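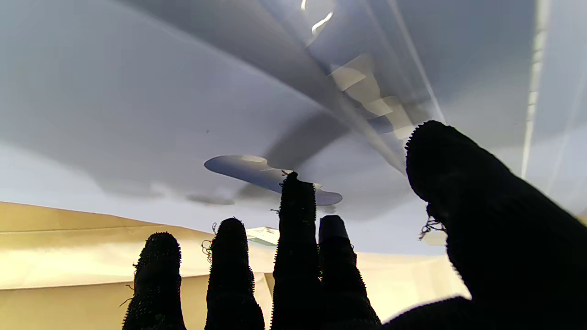

FOR IMMEDIATE RELEASE
05/02/2022

Plukodness Records Puts Out Gideo's Second Album, Four Years After Announcing It

Plukodness Records will release "Tratota," the second full-length from the electronic duo Gideo, at the end of May. The label first promised the record in 2018 and thanks everyone who stopped asking.

The album has nine tracks and was recorded above a tile showroom, whose owners have been very patient about the bass. The longest track, "Panyasiri," is built on a single organ chord that the band says gets better after the sixth minute. An earlier mix ran longer. The label has heard it and prefers this one.

"We wanted to make a dance record you could also do your taxes to," the duo said in a joint statement. "Then we missed the filing deadline, so it's mostly a dance record."

The vinyl edition is limited to 373 copies — the pressing plant's number, not ours. Of these, 132 will be sold at the release party, where Gideo will play the album in order and take no requests. The venue holds 209 people, including the band.

Doors open at nine. Advance tickets and preorders are available from the Plukodness web store. Review copies can be requested through the label's press desk, which answers email on most weekdays.

###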